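Thyroid Checks for Older Cats: What's Changing
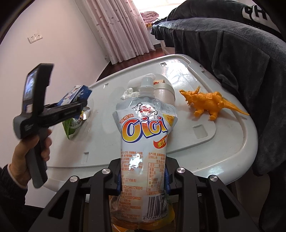

Cici drink pouch, pear flavor (雪梨味).

If your cat has passed her tenth birthday, eats like a teenager and is still losing weight, she has not discovered a miracle diet. She may have an overactive thyroid, a pair of small glands in the neck with big opinions about how fast everything else should run.

Other signs are a racing heart, a scruffy coat, heavy drinking and loud speeches at 3 a.m. A blood test usually settles it. Treatment may mean tablets, a gel rubbed on the ear, a special food, surgery or radioactive iodine. Cats have views on all of them.

From April, the Jasthorpe clinic will add a thyroid test to every senior checkup. Tala Hijazi is running the appointments, which take 18 minutes, or longer if your cat gets under the cabinet. Please bring a list of current medicines. "The little pink ones" narrows it down less than you'd hope.

Book at the front desk.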